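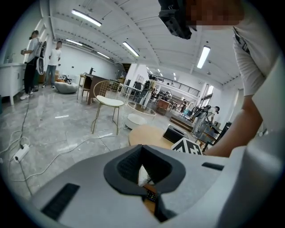

Minutes by Mireille Picard, Brelside floor team

Brelside > Floor Team > Meetings > December

Gripper maintenance meeting, Brelside main floor

Start: 4 p.m.
Present: floor lead, both bench technicians, the operators from the day crew, Mireille Picard (minutes). The Skisthorpe technician joined by phone from item 3.
Absent: software lead (sent written notes, see item 5).

1. Minutes of the last meeting

Accepted with one correction. The old minutes say that the spare rims were ordered from Skisthorpe. They were requested, and the order went in the following week. The floor lead asked that the bench log show the order date and not the request date from now on.

The open action on labeling the storage cases is done. The open action on the written setup sheet is carried over to item 4.

2. State of the Dogar hand units

Most of the meeting was about Dogar unit 11. The other units are in normal use and the bench has no open tickets on them apart from one loose strap clip.

Unit 11 came to the bench with two complaints. The first was that the rubber around the V opening had begun to lift along one side, near the bottom where it narrows into the slot. The second was that Disico kept losing the unit's tag partway through a run.

The bench technicians took the rim off and found old adhesive left underneath from an earlier repair. The new adhesive had been laid on top of it and had never held properly in that spot. They scraped the seat clean, wiped it with alcohol, let it dry and fitted a new rim. It was clamped overnight. The rim was checked the next morning by pressing along the full edge with a thumb, and it did not move.

There was a discussion about whether the old adhesive should be looked for on the other units. One technician thought it was likely on any unit repaired before the bench changed glue. The floor lead did not want every unit opened up for a fault seen once. Agreed: the bench will look under the rim the next time each unit comes in for another reason, and will write down what is found.

The operators asked if they can press a lifted rim back down and keep working. Answer from the bench: no. Set the unit aside with a tape flag on the handle and take a spare.

3. Tag mounting

The tag on each unit stands up just above the rim of the body. On unit 11 the tag had a slight lean. The technicians could not say when it started. The printed face was clean and the corners were good.

The Skisthorpe technician said that they have seen the same thing and traced it to people steadying the unit with a hand near the tag while they lean over it. It is an easy place to put a hand. They now ask operators to hold the body from underneath when checking the opening. Our operators said this is awkward on units with the heavier battery, and one of them asked what to do when the other hand is already busy with the headpiece. The floor lead suggested putting the unit on a table for any check that lasts longer than a glance. The round wooden table is fine for this as long as it is kept clear.

Bench procedure for a leaning tag, as agreed:

- Loosen the mount screws a little. Do not take them out.
- Set the tag against the square on the bench and hold it there.
- Tighten both screws by hand, going from one to the other.
- Check against the square again after tightening. The mount tends to creep on the last turn.
- Run the Disico tag check before the unit goes back on the shelf.

Skisthorpe uses thread lock on these screws. Our bench does not, and prefers to be able to adjust them. No decision was made. The Skisthorpe technician will send over the type they use and the bench will try it on one unit.

The tag face should be wiped with a dry cloth only. One of the units was wiped with window cleaner in the fall and the print went gray at the edges. That tag has been replaced.

4. Setup sheet

Mireille had circulated a draft of the setup sheet for the start of a shift. It was read through and changed as follows.

Charging comes first. The draft had it after the tag check, but a unit that is low on battery can pass the check and then drop out, which wastes everybody's time. New first line: "Battery at or above 40 percent, or take another unit."

The look-over comes second. The operator opens and closes the fingers by hand with the unit switched off and looks down into the opening for anything that does not belong there. The technicians asked for this to be worded plainly. They have removed bits of tape, a paper clip and a piece of foam from units in recent months. If something is in there, the operator should not fish for it with a screwdriver. The parts right below the opening are exposed and one of the ribbon connectors has already been knocked loose that way.

The long slots in the housing are to be kept open. Do not put stickers or asset labels over them. Two people said they had been putting their name tape there. The handle is the right place for it.

Third is the strap and headpiece. The operators want it stated that the strap is adjusted before the unit is picked up. Agreed.

Last is the tag check in Disico. The check takes 16 seconds with the standard setting. If it fails, repeat it once in a different spot on the floor, away from the window side, before calling the bench. Afternoon light from the tall window has caused false failures.

The floor lead asked that the sheet stay on one side of one page. Mireille will retype it in larger print and put a copy inside the lid of each case.

5. Disico settings

The software lead's notes were read aloud. In short: the dropouts on unit 11 do not look like a software fault. The tag was being found and then lost at the same wrist angle each time, which fits with a lean. After the mount was straightened the unit was run through the usual set of motions and the tag held.

The notes also ask that nobody change the exposure setting on a single unit to get it through the check. Someone has been doing this, and it leaves that unit different from the rest in the recordings. There was no discussion of who. If the check only passes with a changed setting, the unit goes to the bench.

A new version of Disico is waiting. The software lead would like to install it between crews and not during a shift. The floor lead agreed and asked that it go on one unit first, preferably unit 11 while it is still being watched.

6. Floor cables and charging area

The white extension cables loop across the tile between the counter side and the middle of the room, and the power strip sits on the floor. The operators raised it as a trip problem, mainly for people wearing a headpiece who are looking at the unit and not at their feet. The tile is also slick.

Options discussed were cable covers, moving the strip up onto the counter, and moving the charging to another wall outlet. Covers were tried at Skisthorpe and people tripped on the covers. The technicians favor the counter. There is room on it, and a charging unit would then be at a good height for the look-over in item 4.

Agreed: the strip goes up on the counter for a trial, with the cable run along the wall where it reaches. Anything that still has to cross the floor gets taped flat. Bags and loose things should be kept out of the walking area while units are being carried.

7. Spares

Rims: the Skisthorpe order arrived and one has been used on unit 11. The bench wants to keep 4 on the shelf at all times and will reorder when it drops below that.

Tags: enough for now. They should be stored flat in the folder. Some were found rolled in a mug.

Mount screws: short of the right length. A longer screw fits the hole but bottoms out before it clamps, so please do not substitute. The bench will order more.

Strap clips: one needed for the ticket mentioned under item 2. There is one in the drawer.

8. Other business

One operator asked whether units can be left standing on the fingers between runs. No, lay them on their side with the tag up, or put them in the case.

The bench log pen keeps going missing. A new one will be tied on.

Actions

Bench technicians: check under the rim on each unit as it comes in; order mount screws; fit strap clip; try thread lock on one unit once details arrive.
Skisthorpe technician: send thread lock type.
Mireille Picard: final setup sheet, copies in the case lids.
Software lead: new Disico version on unit 11, between crews.
Floor lead: move the power strip and tape the remaining cable.

Unit 11 goes back into use with the day crew. Operators should note any tag dropout in the log with the time and what the wrist was doing.

Next meeting: January, same place, 4 p.m.

We use cookies to remember your login and to see which pages are read. Accept all | Only necessary | Cookie settings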